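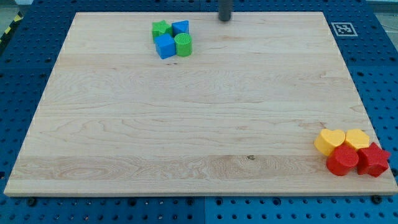
Home About Services Planning Sheets Contact

About Anavo

We help small manufacturers and trade schools decide whether to buy a robot. A fair number of them pay us and then don't buy one. We count those as good jobs.

Anavo was started by Matúš Pešek, who spent 13 years on the buying side of a packaging plant, signing for equipment that other people had fallen in love with at trade shows. Some of it earned its keep. One cell sat under a tarp from January until the lease ran out, and the monthly payment never missed a beat. He still has the sales brochure and will show it to you if you visit.

We don't sell arms, grippers, cameras or software, and we don't take a cut from anyone who does. Vendors find this odd. A few have stopped returning our calls.

What we do

You send us the job you want automated and the quote you've been given. We read the quote for what it leaves out: guarding, spare parts, training, floor work, the second visit from the installer, the hours your own people will lose while the thing is being set up. On the last Plosten review we found 15 items that the customer would have paid for and that appeared nowhere in the price. Then we write you a budget that covers the whole life of the machine, including getting rid of it.

If the numbers still hold up, we set up a bench trial. Ours are plain. Toy blocks on a wooden board, sorted into groups by color, will tell you a good deal about a sales claim before you've risked any of your own parts. We are wary of demo videos, and we're wary of our own trials too. A tidy cluster of blocks isn't a production line, and we say so in every report.

What it costs

A quote review is $1,147, flat. Bench trials are priced by the job. We ask for 40 minutes on the phone first, free, and sometimes that call is enough to talk you out of it.

Who we work with

Mostly shops with one building and one maintenance person. The Erraji workshop and the Dara training center have both used our planning sheets, and both argued with us over the figures for downtime. Dara was right, and we changed the sheet.

If a vendor has told you the payback is certain, please send us that page first.

Page last updated 2020-08-16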